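Water spots, and a few other things I've learned at the sink

We moved to Dollstead in April and the water there is hard. I mean chalk-hard! Our last place had soft water and I never once thought about spots, so the first month I figured the dishwasher was broken.

So, glasses first. White vinegar in the rinse aid compartment did nothing for me except make the kitchen smell like pickles. What works is a bowl of warm water with a good splash of vinegar in it, glasses in for 14 minutes (I started out at ten and the rims stayed cloudy), then a plain rinse and a linen towel. Terry cloth leaves fuzz on everything.

Faucets are the same story. Wrap the base in a paper towel soaked in vinegar, go have your coffee, come back and wipe. Don't do this on brass or anything with a fancy finish – I ruined a soap pump that way and I still miss it.

Dish racks get a slimy film where the wires cross. I use an old toothbrush and baking soda every 2 or 3 weeks, and I dry the rack upside down on a towel overnight. Plates go in with a gap between them if you have the room. They dry so much faster, and you don't get that ring of water sitting along the bottom edge.

Stainless sinks like to be rubbed with the grain. A drop of olive oil on a cloth at the end gives a nice shine, but use a drop, please, or you'll be wiping up greasy fingerprints until bedtime.

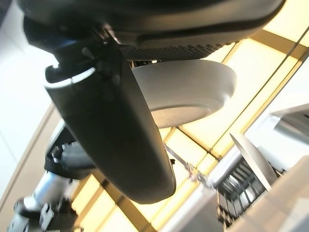
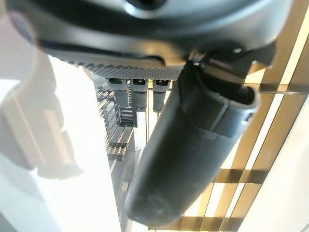
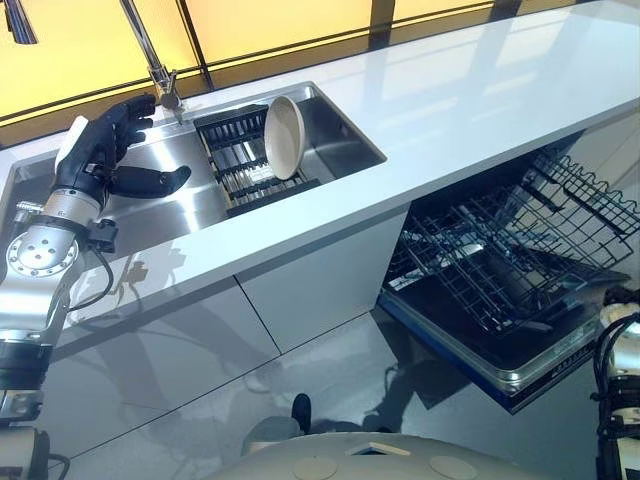
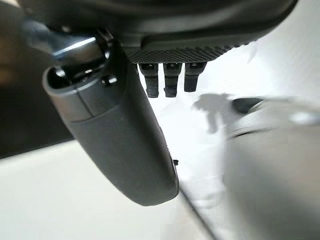

Gaëtan Roussel wrote in to say that citric acid does the same job as vinegar without the smell, one spoonful to a bowl, and that he leaves his glasses in for only half as long.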